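Jinavlow's new planner lets the arm change its mind halfway

2025-08-20

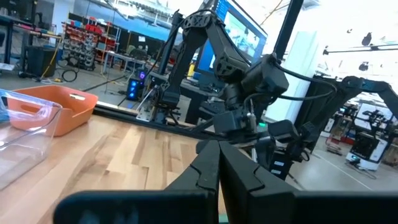 I've been nagging the folks at Jinavlow for months about when they'd let people try the new version of Polat, their motion planning software, and this week they finally did. Version 9 is up for download, and I spent a good long afternoon at their lab in Besusville watching Mojtaba Amini put it through its paces (and drinking far too much of their coffee).

The big change is in how Polat handles a plan that goes stale. In the old version, the planner worked out the whole path to a bin, handed it to the controller, and that was pretty much it. If the wrist camera spotted something different on the way in, say a bin that had been nudged a little, the arm had to stop, back off and start over. I've watched that happen more times than I'd like, and it's painfully slow!

Now the last stretch of every move stays open. The planner keeps taking fresh estimates from the wrist camera and bends the path as it goes, so the fingers can end up somewhere other than where they were first headed. Mojtaba says a replan takes 28 milliseconds on the desktop machine they use for testing, down from 316 in the last release. I asked him twice to make sure I'd written that down right.

He was also pretty open about what still bugs him. Clear plastic is the worst of it. The perception side does fine with solid colored bins, but a see-through one throws reflections all over the place, and the pose estimate can jump around from one update to the next. Polat 9 has a new setting that makes the planner ignore a jump if it's too big to be believable. Set it too tight and the arm gets stubborn, too loose and it gets twitchy. There's a default, and he told me most people should leave it alone. (I fiddled with it. He was right.)

What I liked best was the smallest thing on the list, the replay viewer. You can load a log from a bad run, drag a slider back to the moment things went wrong, and see what the planner believed about the table right then, with the camera view next to it. Before this you got a text file and a headache. Two arms can be loaded in the same replay too, which should help anybody who's ever tried to work out which one had the right of way.

Upgrading isn't totally painless, I'm afraid. Config files from version 7 or earlier need to go through a converter first, and the converter drops any custom speed limits without much of a warning. Check those by hand before you let anything move. Mojtaba promised a louder message in the next patch.

Rokadwood, the warehouse outfit that's been running test builds since March, is moving its picking stations over first. I'm hoping to get out there and see how the planner copes with a full shift's worth of bins. Support for three arms is next on Jinavlow's list, but I couldn't get a date out of anyone, and believe me, I tried.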